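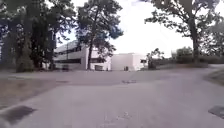
Inthanon Training Centre to open its grounds and its front yard to neighbours this May

The Inthanon Training Centre is delighted to announce that its wide paved forecourt, together with the grass verges and hedged borders on either side of it, will be open to local residents, walking groups and small community events from the first week of May. The opening marks the end of a long period of planning, during which staff and a good many patient neighbours talked over how such a generous piece of ground might be put to better use outside the working day.

Anyone who has passed the centre will know the setting well. The pale paving reaches all the way up to the white two-storey building with its flat roof and its two long bands of windows, and the trees and hedges give the whole place a settled, leafy feel that visitors often remark upon. Until now most people have only crossed it on their way to a class or a meeting. From May they will be welcome to stay a while, bring a folding chair and a flask, and treat it as a part of the neighbourhood.

"I have walked across that forecourt nearly every morning since I joined the centre, and I don't think I ever once stopped in the middle of it until last summer," said Wanpen Luangrath, Director of the Inthanon Training Centre. "It was early evening, the classes had finished, and I thought what a lovely big open space it was and what a pity that it should be so quiet. I mentioned it to a colleague the next day, and she had been thinking much the same thing, and I am so very pleased that we are now able to share it."

The opening has been made possible by a partnership with Gritunell, the landscape firm that has looked after the centre's trees and borders for a number of years, and by a grant from the Estoretti Fund for Shared Places. The grant will pay for the care of the grounds over the coming two years, including regular sweeping of the paving, attention to the kerbs and drains, and a gentle programme of reseeding for the drier stretches of verge, where the grass has become rather brown and tired.

Sugeng Tjoa, who leads the Gritunell team, said the work would be carried out a little at a time so that the grounds could remain open throughout.

"People sometimes expect us to arrive and change everything, and that is really not what is wanted," he said. "The trees are the best thing about the site and they will be left well alone apart from ordinary pruning. The hedges will be kept full, as the birds are fond of them and so are we. Our main job is the grass. We shall loosen the soil, sow a tougher mixture and then ask everybody, very politely, to keep off the seeded strips until the new growth has taken hold – and I do hope they will, as it makes all the difference."

The centre received 219 replies when it wrote to nearby households to ask what they would like to see. Requests for somewhere to walk in the early evening came up again and again, as did somewhere safe for younger children to practise riding a bicycle, and several residents asked whether there might be a small market from time to time. The suggestions have all been read, and a good number of them have found their way into the plans for the first season.

The first event will be an open evening on a Tuesday in May, beginning at half past five. There will be tea and cakes from Prulletti, the family bakery, a plant swap arranged by Waraporn Panyasiri of the centre's evening gardening class, and a short guided walk around the trees and hedges with members of the Gritunell team. Everyone is welcome, there is no charge, and visitors with plants to swap are kindly asked to label them if they possibly can.

After the open evening, the grounds will be available to the public on weekday evenings from half past five until dusk, and throughout the day at weekends. Vehicles will not be admitted to the forecourt during public hours, with the exception of those belonging to visitors who need to be set down close to the entrance. Dogs are welcome on leads.

Community groups wishing to hold an event of their own may apply to Surachet Thepsuriya at the centre's front office, where he will be happy to talk through dates and any practical matters such as tables, electricity and access to the cloakrooms. Local charities and schools will not be asked to pay for the use of the space during the first season.

About the Inthanon Training Centre
The Inthanon Training Centre offers day and evening courses in practical trades, languages and horticulture for adults of all ages. It welcomes 2,534 learners a year.

Enquiries
Press: Uthai Mahawong, Communications Office, Inthanon Training Centre
Bookings and events: Surachet Thepsuriya, Front Office, Inthanon Training Centre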